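Open day at Bravance: a morning among the tellies

I've been reviewing televisions for years and had never once stood inside a place where they're put through their paces, so when Bravance opened its Hadeton test rooms on 27th June I was at the gate before the coffee was. What a morning!

Our guide was Themis Tsakiris, who runs picture testing and talks about black levels the way other people talk about football. He started us in the dark room, with 16 sets side by side all playing the same night-time street. Seeing them together is a revelation. The cheap ones go grey and milky, the good ones sink into proper inky black, and I could happily have stayed there till lunch. 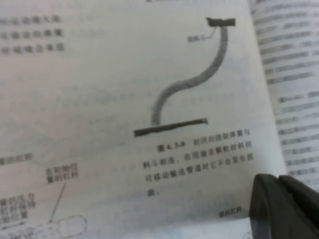
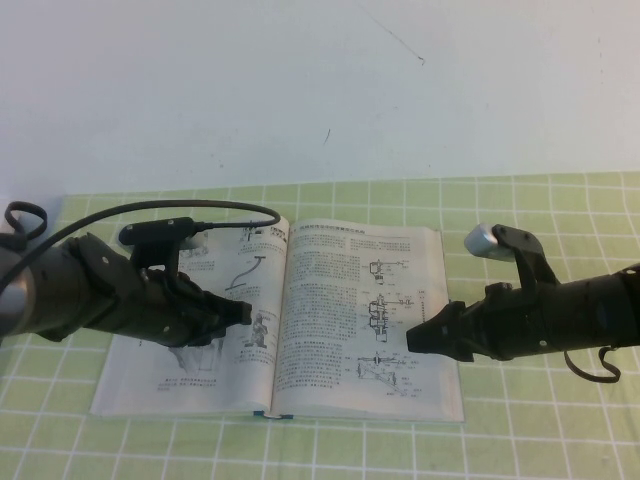

The best stop for me was the long-run room, where sets are left on for 2,480 hours and measured again at the end. Themis showed us a 49-inch Urnidov whose colours had barely shifted, and then a far dearer screen that had drifted noticeably towards green (no names, sadly, and I did ask!). He keeps the results in big ring binders. They're close cousins of a printed manual with line drawings, like the one lying open on the green checked tablecloth, and I wish more makers still put that sort of thing in the box in place of a folded sheet and a web address.

After that came sound, and the Aebischer soundbar, which sells for £732. I went in doubtful and came out wanting one. Voices were clear from every seat, even the bad one by the door that I'd ended up in.

Parking is tight and the sandwiches went quickly, so go early if they run it again next June. I'll have my full notes on the soundbar up once I've had a longer listen at home.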